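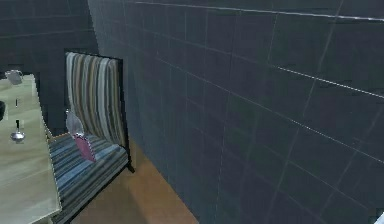
3. Clearing the room in simulation

The third part of our project asked whether a household robot could tidy a small dining area without help. We built on Zemon, the simulator our department already uses, and ran every trial there before touching hardware. The room has dark tiled walls, a wooden floor, a striped armchair in the corner and a pale table with a few small items on it, including a metal utensil shaped like a ladle.

3.1 Task

The robot gets a written instruction, such as "put the ladle in the sink" or "clear the chair." It has 9 minutes of simulated time. A trial counts as a success if the named object ends up in the right place and nothing else has fallen on the floor.

3.2 Results

We ran 1,216 trials and 463 succeeded. Of the failures, 488 were bad grasps. The rest were split between wrong objects, timeouts and planning errors, and we did not separate these further.

Thin handles were the hardest. The planner from Arar tends to aim for the middle of an object, and on a ladle that point is often in empty space between the handle and the bowl. Tibor Szűcs rewrote the grasp scoring in December to favor handles. This helped with ladles but made cups slightly worse – we kept it anyway.

Shiny metal and see-through parts also caused trouble. The depth estimate jumps from one view to the next, so the arm stops and plans again until time runs out.

3.3 Can it do the chore yet?

Not at a level we would want at home. A person clears a table like this one in under a minute and does not drop the spoons. The shop-floor version of the task, where every part has a fixed tray, is closer, and we cover it in section 4 using the Tóth parts set.

Code and trial logs are in the Rustham folder on the lab server.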